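Zu Besuch auf der Vermittlungsmesse in Sellstead

Wer als Vereinsspieler eine Saison im Ausland verbringen will, landet früher oder später bei einer der Agenturen, die Spieler und Clubs zusammenbringen. Am 12. Mai haben sich mehrere davon in der Sporthalle von Sellstead vorgestellt, dazu gut ein Dutzend Vereine aus der Region. Ich bin für unsere Cricketabteilung hingefahren, weil bei uns zwei Spieler und eine Trainerin über ein halbes Jahr auf der Südhalbkugel nachdenken.

Die Anreise mit der Bahn war unkompliziert, vom Bahnhof fährt ein Bus bis vor die Halle. Am Eingang bekam man einen Zettel mit dem Hallenplan, auf dem zwei Stände vertauscht waren. Nach Angaben des Veranstalters hatten sich 624 Besucher angemeldet. Am Vormittag verteilte sich das gut, nach dem Mittag wurde es an den Beratungstischen eng.

Zuerst war ich bei Katent. Die Agentur arbeitet mit einem Jahresprofil: Man trägt Spielstärke, Position und gewünschten Zeitraum ein, die Vereine melden sich von sich aus. Das Profil kostet 299 Euro im Jahr, Trainer zahlen dasselbe. Bei Visa hilft Katent nur mit Merkblättern. Den Antrag muss man selbst stellen, und wer im Oktober spielen will, sollte laut Beraterin im Februar mit den Unterlagen anfangen.

Awad geht anders vor und vermittelt ganze Pakete mit Flug, Versicherung und Unterkunft. Dafür werden rund 1131 Euro fällig, die Flugkosten kommen noch dazu. Mir war das im Gespräch zu ungenau. Auf die Frage, was bei einer Verletzung in der zweiten Woche passiert, wurde ich auf die Geschäftsbedingungen verwiesen — die lagen am Stand nicht aus. 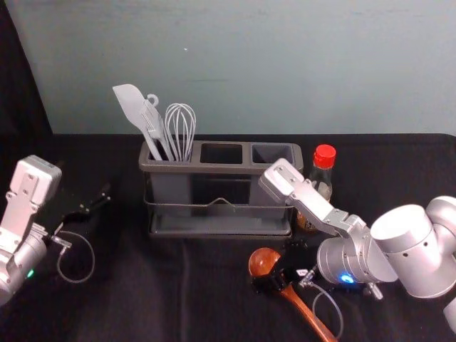 Am meisten mitgenommen habe ich vom Vortrag des Clubs Zolwood, der seit Jahren Gastspieler aufnimmt. Der Verein stellt ein Haus mit fünf Zimmern, verlangt im Monat 516 Euro Miete und erwartet dafür zwei Trainingseinheiten pro Woche mit der Jugend. Ärger gibt es nach Auskunft des Clubs selten wegen des Sports und oft wegen der Küche. In der Hausordnung steht deshalb, was vorhanden ist und was man mitbringen muss. Ein Besteckhalter mit drei Fächern, von denen nur eines mit Küchenhelfern bestückt ist, reicht für eine WG in dieser Größe eben nicht lange. Ich habe mir die Hausordnung schicken lassen, sie liegt bei uns im Vereinsheim.

Nachmittags gab es noch eine Fragerunde zu Spielberechtigungen. Wichtig für uns: Die Freigabe des Heimatvereins muss schriftlich vorliegen, bevor der Gastverein den Spieler meldet. Eine Mail genügt vielen Verbänden nicht.

Unsere beiden Spieler wollen es zunächst mit dem Profil bei Katent versuchen. Die Trainerin hat Zolwood direkt angeschrieben und wartet auf Antwort.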